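3. Entretien des surfaces et durée d'usage du mobilier en bois

3.1. Contexte de l'enquête

Les travaux sur le mobilier collectif traitent surtout de sa fabrication et de sa fin de vie. La période intermédiaire, celle de l'usage courant, reste mal connue. Les registres d'entretien de Nadeswood permettent de combler une partie de cette lacune : ils couvrent 1031 plateaux de table en bois clair, répartis entre trois sites désignés ici par les noms de Bodik, Strebel et Farnis. Pour 193 d'entre eux, la fiche est trop incomplète pour dater la première remise en état, et ils ont été écartés des calculs de durée.

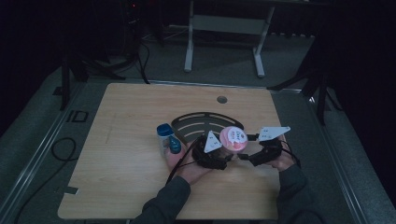
Nadeswood, 7 septembre 2020

Le dépouillement a été mené par Eirlys Hopkin à partir des fiches papier, puis repris par un second lecteur. Chaque intervention a été classée selon trois rubriques : nettoyage, ponçage local, reprise complète de la finition. Les mentions ambiguës (« revu », « repassé ») ont été rangées dans la première rubrique, ce qui conduit sans doute à sous-estimer le nombre de ponçages. Les fiches de Farnis antérieures au mois de mai n'emploient pas le même vocabulaire – elles distinguent l'huile de la cire, mais pas le ponçage local du ponçage complet – et nous les avons traitées à part.

3.2. Résultats

Sur l'ensemble des sites, 658 plateaux ont fait l'objet d'au moins un ponçage. La répartition est inégale. À Bodik, les reprises sont rapprochées et légères ; à Strebel, elles sont espacées et portent presque toujours sur la surface entière. Cet écart ne s'explique pas par l'essence ni par l'âge du mobilier, comparables d'un site à l'autre. Il tient plutôt à l'organisation du travail : à Bodik, les agents qui nettoient les tables sont aussi habilités à les poncer.

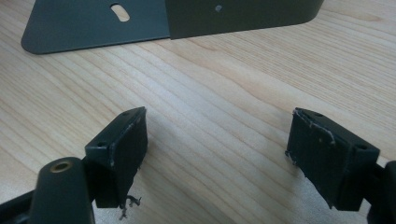

Figure 4. Plateau en bois clair à finition mate, fil orienté en diagonale.

La finition mate domine dans les trois inventaires. Les agents interrogés la jugent plus facile à reprendre localement, le raccord restant peu visible si le ponçage suit le fil. Les finitions brillantes obligent le plus souvent à traiter tout le plateau. Nous n'avons pas pu vérifier ce point à partir des seules fiches, qui indiquent le produit appliqué mais rarement l'étendue de la zone traitée.

3.3. Limites

Les registres ne disent rien des plateaux remplacés sans réparation préalable. Le coût de la main-d'œuvre n'est renseigné qu'à Strebel et n'a donc pas été retenu dans la comparaison.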